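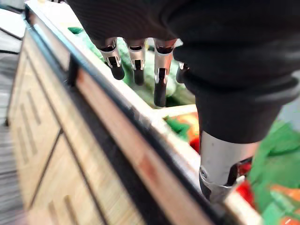
## Why fruit and vegetables keep changing after they are picked

A carrot in a crate is still alive. Its cells take in oxygen, use up stored sugar, and give off carbon dioxide, water and a little heat. This process is called respiration. You do it too.

Before picking, the plant's roots and leaves replace what is used. After picking, the supply stops. The vegetable lives on its stores until they run low, and by then it is usually limp, wrinkled or mouldy.

### Temperature

Respiration slows down in the cold. Broccoli respires quickly and should go in the fridge straight away. Potatoes respire slowly and prefer a dark cupboard. Bananas are tropical, and their skins turn grey-brown if they get too cold.

### Water

Most fresh vegetables are mainly water. It escapes as vapour through the skin and through tiny pores. Lettuce has thin leaves with a large surface, so it wilts quickly. A pumpkin has a thick rind and can last for months.

### Ethylene

Some fruits make a gas called ethylene -- it has no colour -- which acts as a ripening signal. Apples, pears and bananas make plenty of it. Cucumbers make very little but are sensitive to it, and turn yellow if stored beside apples.

### Measure it yourself

You will need a kitchen scale and two carrots of similar size.

1. Weigh each carrot and write down the result in grams.
2. Seal one in a container. Leave the other on a plate. Put both in the fridge.
3. Weigh them again after 6 days, and again after 11 days.
4. Subtract each new weight from the first one.

Minttu Heinonen's class in Fluldale began with a carrot of 142 grams. Use whatever size you have.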